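Shared dryer leaves dark synthetics damp at the seams - load size or programme?

Posted in Laundry and utility rooms, 2021-05-28

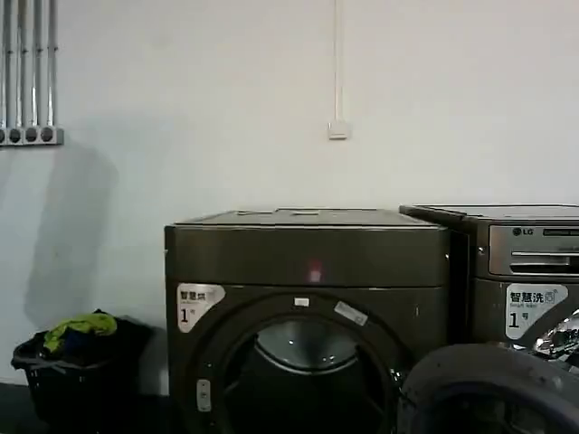

Gwion Bevan
I look after the laundry room for a small block of flats and would like a second opinion on drying times. The dryers are front loaders, shared between tenants. The complaint concerns mixed loads of dark clothing, mostly navy and black, with the odd bright sports top thrown in. On the normal programme the thin items come out dry and the thicker ones are still damp at the waistband, cuffs and pocket linings. A second run fixes the damp parts but leaves the thin things overdried and creased.

What I have done so far:
Cleaned the lint filter before every test load.
Washed the filter in warm water once, in case fabric softener had clogged the mesh.
Checked that the door seal is clean and closes evenly all round.
Run the same load on two machines. Same result on both.

Tenants carry their washing down in baskets and tip the whole lot in, and I suspect that is part of it. The rating plate gives a dry capacity of 7 kg. Is there a sensible rule for how much of that to use with synthetics? I would also like to know whether the yellow-green sort of sports fabric should be dried with dark cotton at all. One tenant says hers has picked up grey fluff.

Hartmut Wiegand
The capacity on the plate is nearly always for cotton. Look in the manual for the synthetics figure, which is commonly half or a little less. Weigh a load once on a luggage scale, basket included, then subtract the basket. After that you will be able to judge it by eye.

The damp seams come from mixing thicknesses. If the programme ends by moisture sensor, the sensor reads whatever touches it, and a drum full of thin polyester reads dry while the jeans are still holding water. If it ends by timer, the effect is similar but less predictable. In either case:

Sort by thickness first and by colour second.
Turn trousers and hooded tops inside out so the pockets and seams face the air.
Close zips, and undo any knotted drawstrings.
Shake each piece out before it goes in. Clothes tipped from a basket in one lump tend to stay in one lump for the first part of the cycle.

Spin speed matters more than the dryer setting. If tenants are washing on a gentle programme with a low spin, the dryer has to remove water that the washer should have dealt with. Ask them to add a separate spin before they move the load across.

On the sensor: most machines have two metal strips inside the drum opening, near the filter. Dryer sheets and softener leave a film on them. Wipe with a cloth and white vinegar, then with plain water. I do mine every June and again in winter.

As for the fluff, dark cotton sheds and light synthetics collect it through static. Dry them separately. A damp cloth or a lint roller removes what is already there.

Sekar Rahman
just use low heat and leave it longer, works for me. I take the sports stuff out before it goes in the dryer and hang it on the back of a door. dries overnight anyway

Bleddyn Price
Agree with Hartmut on sorting. Two additions.

Check the exhaust side if the machines are vented. A crushed hose behind one dryer put the cycle on ours up from 70 minutes to 99. With condenser models, it is the heat exchanger that needs rinsing, and in shared rooms it tends to be forgotten. The fact that both of your machines behave the same way does point to the loads, but if they share a duct it could still be airflow.

Secondly, leave the clothes in for the full cool-down, normally the last 10 minutes. Warm fabric feels drier or damper than it is, depending on the fibre, and people pull the load out early. Let it finish, take it out straight away and fold it on a flat surface. Leaving it heaped in a basket is where most of the creasing happens - the weight of the upper layers sets the folds in the lower ones.

Gwion Bevan
Thank you. The synthetics figure in the manual is 3 kg, so the loads have been well over. The strips had a visible film and have been wiped. I have put a note up about sorting and the extra spin. The ducts are separate, but I will pull the hoses out and check them next week.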